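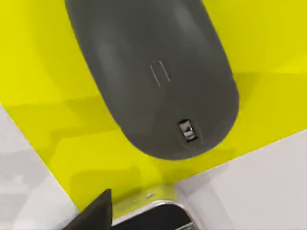 Njoroge Kirui thinks the gray batch failed on drying and that the clay is fine. He left a note on my first draft of this entry saying the cracks all start at the rim, where a pot dries first, and that I should stop blaming Prusska.

Wednesday, March. Test tiles and small bowls, new stoneware body.

He may be right. I went back over the broken pieces and the cracks do run down from the rim on most of them. The Prusska body is finer than the Makokha we used all winter and it lets go of water faster. I had the bowls uncovered on the top rack by the door, same as always.

Wedged fresh clay this morning. Threw 17 bowls at 450 grams each, all to the same gauge. Trimmed none of them yet. Split them between the damp cupboard and the open rack, rims wrapped with strips of plastic on the cupboard lot only.

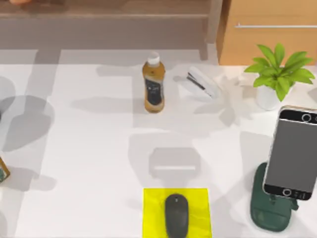

Photo: Mercy Simiyu

Glaze notes. Losura white went on too thick last time and crawled at the foot – my fault, I didn't stir the bucket to the bottom. Sieved it 2 times today and thinned with a little water. Dipped tiles for a count of 3, let them sit, wiped the backs. The surface looked even once the shine went off. I want to see it over iron slip before we put it on anything for sale.

Mercy wants the shelves washed before the next bisque. There are old glaze drips on two of them and one is warped enough to rock. I have set the warped one aside for test tiles.
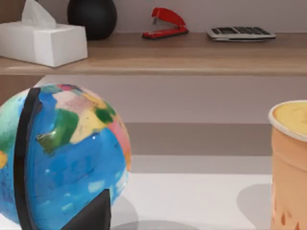
Workroom, March

Kiln: Starley, the small one. Lid hinge is still stiff. The last bisque ran slow near the top end and I suspect the lower element. Will put a cone on each shelf this time and write down what they do – the controller reading alone doesn't tell me enough.

To do: check the rims tonight and again first thing. Turn the bowls over when the feet will take a thumb without marking. Ask Njoroge for his drying times on the taller pieces. Order more wax.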